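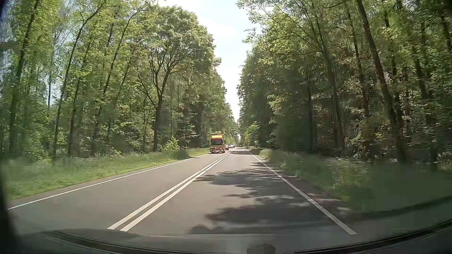 Crenshaw Marsh Bird Group
Minutes of the General Meeting, March 12, 2023

Present: Rosalind Yazzie (chair), Rafferty Gallagher, Tamsin Kincaid, Demetrius Brannigan, Hazel Mbeki (taking notes), and nine other members, making 14 of us in all.

Apologies had come in from the Treltirel folks, who were missed, as was their coffee cake.

1. Minutes of the last meeting
Read and approved with one correction. The duck Tamsin reported at the north pond was a female bufflehead and not a ruddy duck, and the notetaker is sorry for mixing them up!

2. Rail survey
Rafferty gave us a lovely long report on last season's Virginia rail and sora listening survey. There are 8 listening points along the marsh edge, and all of them were visited at least twice, apart from point five, which was under water for most of the spring. Soras answered the recording at only two points. Virginia rails did a good deal better, and Rafferty played us a grunting pair he had recorded on his phone, which set off a very happy conversation about who had first heard one and where (Rosalind's was from a canoe, in the rain, with her father).

Tamsin asked whether we might be playing the calls too often and bothering birds that are trying to nest. Rafferty felt this was a fair point. After some back and forth we agreed that each point gets one round of calls per visit, with no repeats, even if the marsh stays quiet.

Moved by Tamsin, seconded by Demetrius. Carried, with one member abstaining.

3. Cattails at Jusska Pond
Demetrius reported that the cattails have closed in on nearly 64 feet of what used to be open mud on the east side. The herons don't seem to mind, but there is less and less room for snipe and the smaller sandpipers. He would like to cut a strip by hand once nesting is well and truly over, and the landowner is agreeable so long as the cuttings are hauled away. Several people offered loppers. Work day to be held in September, and Demetrius will bring a proposed date to the next meeting.

4. Wood duck boxes
Two boxes need new lids and one has come loose from its post. Hazel has the lumber and will see to the lids. Rosalind reminded everyone to leave the boxes alone from now on unless they are on the checking list, however tempting it is to peek.

5. Newsletter
Tamsin is short of material and would be glad of anything at all, including drawings. The piece about the bittern was much enjoyed, and people would like more along those lines.

6. Other business
The spare spotting scope is still out on loan. Would whoever has it please let Rafferty know.

A member asked about a beginners' marsh walk. Rosalind is willing to lead one if somebody else will handle sign-ups. Left open for next time.

Actions
Rafferty: send out the new calling rules and the point list
Demetrius: date for the cattail work
Hazel: box lids
Everyone: newsletter items to Tamsin

The meeting closed with thanks to Rosalind for the soup.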